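Wirnbridge, September 30, 2019. For immediate release

Gestiline opens its royalty books to every artist on the label

Hello from all of us at Gestiline! I'm Sabina Šindelář, I run the artist side of things at this small record label, and I've been told a press release should be short and sober. I'll try (I won't manage it).

From today, every musician signed to us can log in and see what their songs have earned, where the plays came from and when the money is going out. We're calling it Tóth, after the old café where we used to do the accounts by hand on a sticky table, and it's live now for all 55 acts on our books. 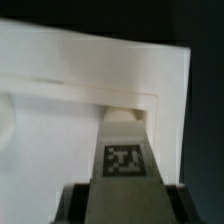 Photo: Gestiline press office

If you've never been on a small label, you may wonder why that's news. Well, until this summer our artists got a statement twice a year, as a PDF, with one line per streaming service and a total at the bottom. If the total looked odd they emailed me, and I dug through spreadsheets until I could give them an answer. Sometimes that took a fortnight. I hated it, they hated it, and the spreadsheets weren't too happy either.

So in June we started a trial, which we named Beta because we'd used up all our imagination on Tóth. We put 11 acts on it and asked them to be as rude as they liked. They were! Between them they sent in 663 comments, a good many about the colour of the buttons, but plenty that changed how the whole thing works. The country breakdown came out of that, and so did the little note that tells you when a service has corrected its figures after the fact.

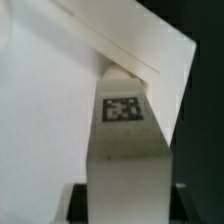 Žofie Danko told us she had gone straight to the page for her second album and found that a track she'd nearly left off was getting more plays than the single, and that she has since put it back in her live set. She would still like the tables to load faster on her phone, she added, and we're working on that.

I should explain what artists will and won't see. They'll see their own plays, their own earnings, any advances still being paid back and the split with co-writers where we hold it. They won't see anybody else's. If a service sends us numbers we don't trust, those lines are held back and marked as held, with the date we queried them, so there's no more guessing whether something has gone missing or is just late. We've loaded 1374 tracks so far, going back to our very first seven-inch.
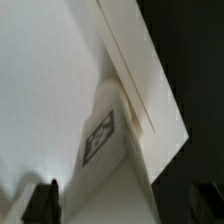

Payments are changing too. We're moving from twice a year to every quarter, and anyone owed a small amount can choose to leave it in the pot until it's worth the bank fee. Dušan Jurčo has rewritten our standard contract to match, and it's two pages shorter than the old one, which pleases me more than it probably should. Artists on existing deals don't have to sign anything new to use the login. If they'd like the new terms they can ask, and we'll go through them together over the phone or over a coffee.

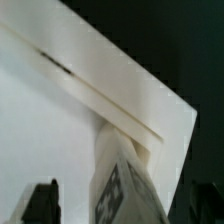
Vlastimil Ondrejka was less easily won over, and said that seeing the numbers is all very well but what he wants is for the numbers to be bigger. Fair point, Vlastimil! We can't set the rates the streaming services pay, though we can chase what's owed and show our workings while we do it.

There's an open evening at our Wirnbridge office next month for artists and managers who want to be shown round the system, and unsigned musicians are welcome to come and be nosy as well. Details will go up on our website once we've settled on a night that doesn't clash with anyone's gig.

For interviews, a login demo or a copy of the new contract, please contact Alžběta Michalík in the Gestiline press office.

Ends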